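3.2 Shared work surfaces and the spread of belongings

The second part of the study dealt with desks and tables that have no single owner. We kept the survey to two sites, Pirkden and Kinstead, where staff had moved to shared seating before the study began. At both sites a desk could be booked for a half day or a full day, and users were asked to leave it clear at the end of the booking. Each participant filled in a short diary twice a day, once on arrival and once before leaving. We received 680 usable entries. A further 23 were left out for lack of a desk number.

Participants were asked to list what was on the surface when they sat down and to say whether they would call it theirs, shared, or left behind. The third group was the hardest to agree on. Cables and power strips were rarely listed at all, even at desks where we knew them to be present. When Torres raised this in the follow-up interviews, most people said they thought of such items as part of the desk. Equipment of this kind stays in place from one booking to the next and takes up room that the booking system treats as free.

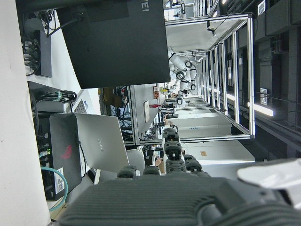

Figure 3a. Desk surface with monitor, power strip and coiled cords.

We therefore coded fixed equipment separately from personal items. The coding was done by Tomás Torres and Consuelo Xolalpa, working alone and then comparing their sheets. Most of the differences between them concerned food — whether a piece of fruit on a table should count as a personal item or as waste. It was settled that food would be personal if whole and waste if opened or part eaten.

Containers raised a similar question. Matlala's earlier scheme counts a box or bin only when there is something in it. We followed Arau in counting all containers, as an empty one still takes up surface and still tells the next user that somebody may be coming back for it. Several diary entries from Friday afternoons bear this out: the writer had moved to another table and left the container alone.

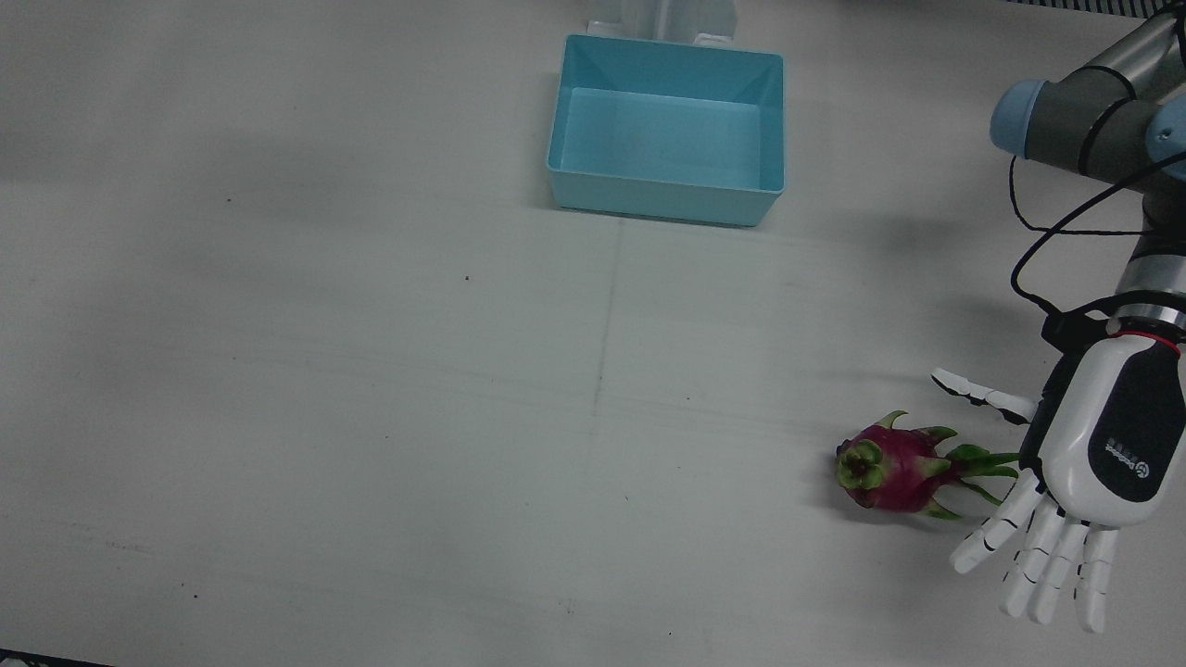
Figure 3b. White tabletop with an open, empty light blue bin and a dragon fruit.

Under the final scheme, a table could carry up to 9 coded items before it was marked as full. Tables at Kinstead reached this limit more often than those at Pirkden, mainly in December, when fewer bookings were made and items stayed out for longer. Section 3.3 looks at how users dealt with a full table when no other was free.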